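The Umbrella Season Never Ends

Lost property on the Clirport buses, and the woman in charge of it

12/10/2018

The lost property office of the Stollent bus company is at the back of the Clirport depot, past the vending machine and down a hallway that smells of floor polish. It is open in the mornings. The sign on the door says so in three places, and people still try the handle in the afternoon, then knock, then bend down and speak through the mail slot.

The manager asked me to leave her name out. She has lived in Clirport all her life and would like to go on buying groceries in peace. "People see me in the checkout line and remember a scarf," she says.

She took the job six years ago, after a long stretch in ticketing. Ticketing had been louder. "In ticketing they're mad at you for something you did. In lost property they're mad at you for something they did, and it takes them a while to work that out. I usually put the kettle on."

The office handles 2,000 items in a normal year. I had expected phones, and there are phones, but they go home fast. A phone left on the number 38 will ring before the bus is back at the depot, and whoever is calling it will be out of breath. Gloves are another matter. Gloves come in one at a time and stay.

"I used to keep the single gloves together in case the other one turned up," she says. "I had a system. I had a color order! Then one July I looked at the drawer and thought, what am I doing, I'm matchmaking."

The rule now is that anything without a name in it is held until the end of the following month, then goes to the thrift store on Dambrauskienė Street, which pays for the van. Keys are kept longer. False teeth are kept longer than that, in a cupboard she declines to open for me. She says there are fewer than I'm imagining, and then asks how many I was imagining.

Claiming a thing is harder than losing it. You have to describe it, and people turn out to be poor witnesses to their own belongings. A man once described his briefcase as brown, leather, and "the normal size." It was black. It was also a backpack. She gave it to him anyway, once he had correctly named the sandwich.

"Blue is the worst," she says. "Everybody's coat is blue until I hold it up, and then it's navy, or it's green, or it's their husband's."

Hats cause the most feeling, in her experience, and are the least often claimed. Someone will call twice about a hat, give its full history, get choked up about the aunt it came from, and never come down to pick it up. She has stopped asking why. A hat, she thinks, is something people like to have lost.

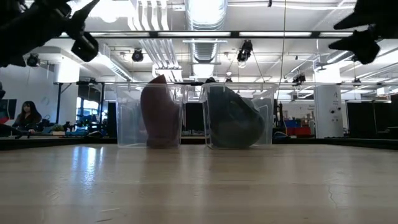
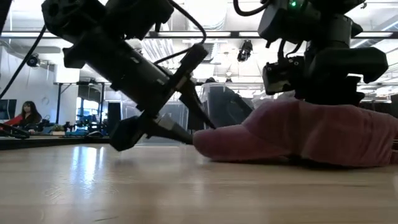 One longtime rider on the Trustolska line, asked at the stop outside the depot, took the opposite view and said that a person who loses a hat on a bus has been careless and should be made to buy it back. The company tried something like that once, with a small fee at the counter. It lasted a winter. The manager remembers it mainly as the winter she ran out of change.

"They'd argue over the fee for longer than they'd looked for the umbrella," she says. "And I'd be standing there thinking, I could just pay it for you. A couple of times I did. Don't print that." She thinks it over. "No, print it, they got rid of the fee."

About umbrellas she has a great deal to say. She believes that there is a fixed number of them in Clirport and that they simply circulate. People arrive asking for a black one with a curved handle, she brings out an armful, and they pick the best of the bunch with a perfectly clear conscience. She doesn't step in. Her own umbrella came from the thrift store and she is fairly sure she has logged it before.

The log itself is a row of green ledgers, although Stollent bought her a computer program some time ago. The program wants a category for every object and offers a short menu. She shows me an entry for a wedding cake topper, filed under Sports and Leisure. A bag of soil went in as Clothing, Other. After that she went back to the ledger, where she can write "bag of soil" and be done with it.

I ask about the strangest thing anyone has handed in, and she looks at me with real disappointment. Everyone asks that. She has a stock answer involving a tuba, and it's a good one, but what she'd sooner talk about is entry 819 from her first year, a grocery list on the back of an envelope. The driver had turned it in because it looked important. It said eggs, bleach, something for Dad. A woman came all the way in from Trustolska to collect it, two buses each way, and signed for it in the ledger like it was a passport.

"I said, couldn't you remember what was on it? And she said sure, she'd done the shopping already. She just didn't like it being out."

By now it's close to noon and someone is rattling the door handle, legally, with four minutes to spare. It's a boy in a school jacket. He has lost a recorder. The manager asks him to describe it, and he says it's kind of long, and it has holes.

"How many holes?" she says, already reaching for the shelf.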